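4.2 Length-of-stay offers and what guests did with them

The second part of our study turns to the discount itself. Resorts like to advertise savings on stays of a minimum length, and the usual account is that such offers persuade people to stay longer. Our booking records, which cover 2,639 reservations at 6 coastal properties in the Otdale district, suggest that guests are better at arithmetic than the usual account allows.

Each property ran the same offer, with a lower nightly rate beginning at five nights. Bookings of exactly five nights rose sharply during the offer period. So did early departures. At Trisano, the largest of the properties, a fair number of guests booked five nights, slept four, and left the last one to the housekeeping staff, having worked out that five discounted nights cost less than four at full price. The revenue manager described this to us as "abuse." We have coded it as reading the price list.

The pattern was weaker at Masanja, where the resort fee was charged per night and quietly ate most of the savings. Guests there appear to have noticed the fee at checkout, judging by the comment cards, of which we received 50 in a shoebox. We have quoted only the printable ones. The word "fee" appears in most of them, seldom alone.

We then asked whether the room category mattered. The offer applied to "select rooms," a phrase that no property defined in the same way twice. In practice it meant whatever the front office expected to have left over. Rooms with a view were generally excluded, though the terms at Kitumska listed garden view as a view in April and as no view at all a month later. We treat room category as a control variable and report it with limited confidence.

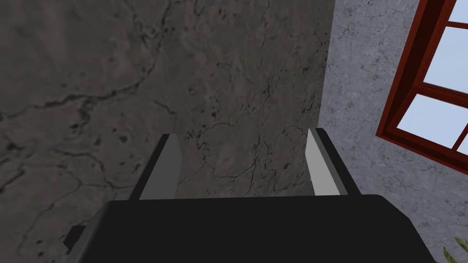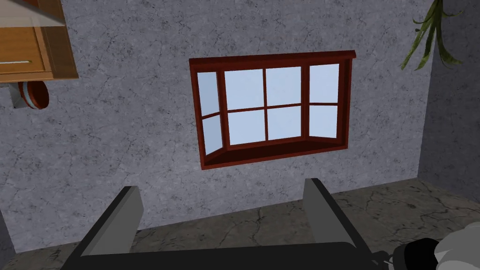 Figure 5. Computer-rendered stills.

With room category held constant, the offer raised the average booked stay but left the average slept stay almost where it was. The gap between the two was widest among guests who booked directly and narrowest among those who used an agent, possibly from reluctance to explain a fourth-morning departure to someone they would have to telephone again.

Two limits should be noted. Slept nights were taken from key-card records, and a guest who spent the last night on a lounge chair would be counted as gone. The properties also changed their booking deadlines during the study, in one case after the deadline had passed. We asked for the reasoning and were sent a brochure.

Section 4.3 takes up the breakfast credit, for which the records are more complete and the guests considerably less forgiving.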